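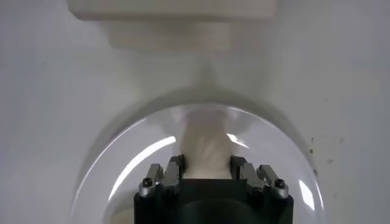
Wrist camera view, gripper holding the white piece at the dome. Skiltdale cell, hand-guided demonstration.

Skiltdale demonstration work: minutes of the review meeting
April 23, 2026

Present: Svenja Pfister (chair), Mairéad Ní Chonaill, Gertraud Wallner, Hubert Zaugg
Apologies: Ingeborg Schwaiger (comments sent in writing, read out under item 3)
Minutes: G. Wallner

1. Minutes of the January meeting
Accepted with one correction. Item 4 said that remote control "had been shown to be equal to" guiding the arm by hand. Ms. Wallner had asked for "had been claimed" and it was not changed. Changed now.

2. State of the recordings
Mr. Zaugg reported 400 demonstrations of the dome task on disk, all made since January. Of these, 97 were made by remote control with the Esel handset and the rest by taking hold of the arm and moving it through the task. He considers the set large enough to start training.

The chair asked how many of the 400 had been watched from start to finish by a second person. Mr. Zaugg said 55. The chair said that in that case we have 55 demonstrations and a folder. Mr. Zaugg did not agree with this wording and asked for his objection to be noted. It is noted.

Ms. Ní Chonaill went through the picture at the head of these minutes. The white piece between the fingertips is blurred, and its upper part fades into the haze of the dome. She doubts that anyone could mark the top of the piece to the nearest few millimeters from a picture like that, and so doubts that a trained policy would do better. Mr. Zaugg replied that the policy gets a run of pictures together with the joint positions, and does not depend on any single one. Ms. Ní Chonaill said she had heard that in January too and would like to see it tested.

Glare. There are bright streaks on the dome on both the left and the right in the same picture. Mr. Zaugg thinks the variation in glare between recordings is useful. Ms. Wallner asked whether the variation had been planned or whether the lamp had been moved by whoever needed it. No answer was available.

White on white. The piece, the box and the work surface are all white or close to it. Ms. Wallner proposed a colored mat. Mr. Zaugg opposed this, as the customer's bench is white and the earlier recordings would no longer match. Left open.

There are also small dark specks on the surface to the right of the dome. Ms. Ní Chonaill wants the surface wiped before each session, with a line for it on the log sheet. Agreed without discussion.

3. Hand guiding or remote control
Written comments from Ms. Schwaiger: she has done both and prefers guiding by hand, but warns that her own grip on the arm hides small corrections. When the piece catches, she feels it and eases off before thinking about it. The recording keeps the motion but has no record of the force she felt. With the handset she feels nothing, goes slower, and stops more often. She does not believe the two kinds should be mixed in one training set "just to get the number up."

Mr. Zaugg said mixed sets are common practice. The chair asked for a source that did not come from a seller of handsets. He will look for one.

Discussion of the pauses in the handset recordings. Mr. Zaugg wants to cut them automatically. Ms. Ní Chonaill is against this until somebody has checked what the operator was doing during them. A pause before closing the fingers may be the only careful moment in the whole recording.

4. Ano software
The trial license covers replay and trimming. Replay was tried on 5 recordings. Mr. Zaugg described the result as encouraging. Asked what that meant, he said the arm went where it had gone before. The chair observed that a tape recorder can do this as well, and that replay with the dome in its old position tells us nothing about learning. No decision to buy.

5. Offer from Vanhove
A second arm on loan, for faster recording. Declined for now, three in favor of declining, Mr. Zaugg against. The chair would sooner have fewer recordings that have been looked at.

6. Actions
Watch and grade the remaining recordings, keep or reject, with initials: Zaugg, Ní Chonaill
Separate folders for hand-guided and handset recordings: Zaugg
Blur test on held-back recordings, dome shifted between runs: Ní Chonaill
Lamp position marked with tape and entered on the log sheet: Wallner
Source on mixed training sets: Zaugg
Training does not start until the first two are done.

7. Other business
The key to the handset cabinet is missing again. Ms. Wallner has the spare.

Next meeting to be set once the grading is finished.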